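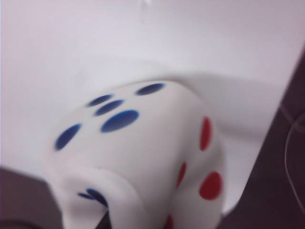 From: Femke Cuypers
To: league-rules
Subject: Re: Tie-break order for the spring table, and postponed matches

Zdenka, replying inline where I can and at the bottom where the points run together. I have the match database open, so the numbers come from there and not from the printed handbook, which still has last season's error in the goals column for Plidolska.

On Thursday at 22:14, Zdenka Mujić wrote:

> The handbook says teams level on points are separated by goal
> difference, then goals scored, then head to head. The table on
> the site puts Flemudach above Declercq. Both have 30 points and
> the same goal difference. Declercq have scored more. Which of
> the two is wrong, the handbook or the site?

The site follows the handbook as amended in March. Head to head now comes straight after goal difference, and goals scored comes after that. Flemudach won at home and drew away, so they go above. The amendment was sent to the clubs as a separate sheet and was never merged into the handbook text. Anyone reading the PDF alone will reach the same answer you did.

I would like the wording of the amendment looked at before we merge it. It says "results between the clubs concerned." That is clear for two clubs. For three or more it does not say whether, once one club has been separated out, the remaining two are compared again on their own match or kept in the order from the three-way table. These give different results more often than you would think. I reran the final tables for every season in the database under both readings. The top two places never change. The relegation place changes once, in the season Clekevska stayed up.

My preference is to start again from the first criterion for the clubs still level. It is what the table script does now, for no better reason than that Josefien wrote it as a recursive function. If the list prefers the other reading, the change to the script is small, but I need to know before the split.

> Second point. If a match is abandoned after half time, does the
> score stand? Article 12 says it may. It does not say who decides
> or by when.

Under current practice the match secretary decides after reading the referee's report. Article 12 gives no deadline. The Plidolska match abandoned for floodlight failure sat in the table as unplayed for three weeks, and in that time two other clubs had their last fixtures moved on the assumption that it would be replayed. It was not. The score was confirmed as it stood.

Proposed text for 12.3:

"Where a match is abandoned after the start of the second half, the match secretary shall rule within five days of receiving the referee's report that (a) the score stands, (b) the match is replayed in full, or (c) the match is awarded. If no ruling is made in that time, the match is replayed in full."

I left out a minute mark on purpose. The earlier draft had the score stand automatically after 75 minutes. Defne objected that a side leading by one goal at 76 minutes would have little interest in seeing the crowd cleared off the field or the lights fixed. I agree with her and have dropped it.

> Third. Players who move between clubs in the winter window. Do
> yellow cards go with them?

Yes. Cards belong to the registration number and the registration number does not change on transfer. There are 374 active registrations at the moment and the count for each one is kept in the same record as the date of birth and the medical form. What does not move is a team-level sanction, such as the fine for six or more cautions in one match. That stays with the club that played the match.

There is one open case. Registration 2572 was issued twice, to a Declercq player who then left the league, and again to a goalkeeper at Clekevska. Two cautions from the first player are showing against the second. I have flagged the record, and the goalkeeper should be treated as having one caution, not three. He is free to play this weekend. Lotte, please confirm this to the club in writing so the referee has something to look at if the team sheet is queried.

> Last, the split. Are points halved or carried in full?

Carried in full. Halving was discussed two years ago and voted down. Goals are also carried in full. Head to head after the split counts all matches between the clubs in the season, before and after, including where the number of home games is uneven. The handbook says nothing on that last part. I suggest adding it to 9.4, since a club with two home games against a rival will otherwise be asked about it by the one with one.

Away goals are not used at any stage. The phrase still appears in 9.6 and should be deleted.

Attendance figures: Josefien asked off list whether they are needed for every match. They are only needed where the gate is over 290, because that is where the second steward comes in. Below that, leave the box blank. Please don't enter zero. The script reads zero as a match behind closed doors and sends the away club a notice.

What I need from the list:

- three-way ties: start again, or keep the order
- 12.3: yes, no, or other wording
- 9.4: yes or no to the added sentence
- 9.6: deletion, unless someone objects

Replies to the list please, not to me alone. I will merge whatever is agreed into a single handbook file and withdraw the separate sheet. The old PDF will stay on the site under archive with the word "superseded" in the file name.

Femke Cuypers
fixtures and tables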